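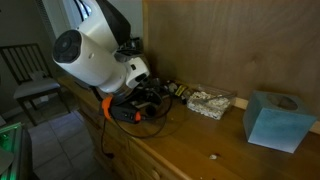

Notes from the Back Nine

Well, what a month July has been! I've played more golf than I've mowed lawn, and the lawn is starting to complain. Most of you will have heard by now that the Rallano Cup went to a playoff, and I was lucky enough to be standing by the 2nd green when it was settled. Turetti had a twelve-footer (I paced it off later, 12 feet on the nose) and rolled it in like he was out there by himself.

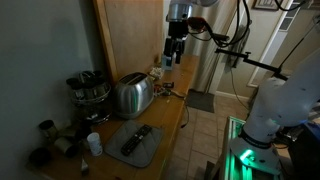

2 min read

The hole everyone wanted to talk about afterward was the short par 4, all 368 yards of it. Kowalczyk went for the green with driver both days and found the creek both days - and I'd have done the same, so no lectures from me. The new back tee makes you think, and I like it a lot more than I expected to.

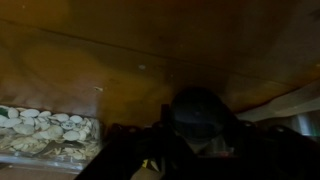

Greens and bunkers

The Gernonier course has finished reseeding the practice green and it's rolling beautifully, a touch quick if you're coming from our place. Please rake the bunkers! I landed in a heel print on the seventh and my language was not what it should be.

The fall fund for new sand now stands at $2,000, which gets us started on the front side. If you want to chip in, leave an envelope at the pro shop
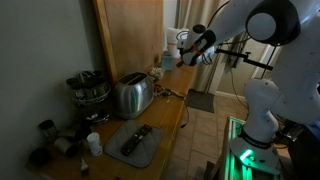

and write "sand" on the front so it doesn't end up with the raffle money again. Tee times for the August scramble open at 7 a.m., and the early slots go fast. I'm looking for a partner who can putt - I'll bring the sandwiches.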